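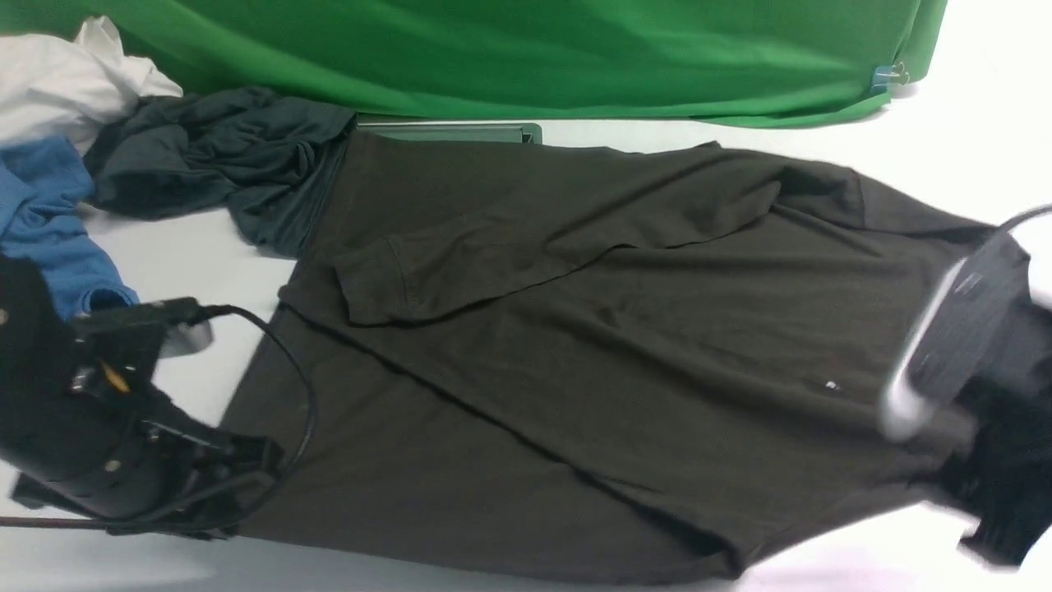

Blue garment and white cloth on the table, June.

On the Keeping of Household Linen

Readers of these pages have asked for a statement of the practice followed in this house with regard to sheets, towels and table linen. It is set out below in the form in which it has been observed since the move to Plurkham.

All linen is to be sorted on Sunday before noon. Items for mending are set aside at that stage and are not returned to the cupboard until the work is complete. Bed sheets are folded in quarters lengthwise and stored with the fold facing outwards. Towels are rolled. My late aunt held firmly to the opposite arrangement, and her view is recorded here out of respect.

The cupboard at Plurkham is narrow, and its upper shelf receives little air. Cotton left there over a winter acquires a smell which one wash does not remove. Linen stored on that shelf is therefore taken down and refolded each month, along a different line, so that the creases do not weaken the cloth.

With regard to the purchase of new sheets, thread counts of 900 or 1,000 are widely advertised. I have found such sheets heavy and slow to dry, and have not bought them again. Mr Shigeru Amano, formerly of the Sekiguchi laundry, advised me to judge a sheet by its hem and to disregard the label. His advice has been followed.

Washing is carried out at 50 degrees, with the exception of wool. Correspondence on the subject of starch has been received and will be answered in a later entry.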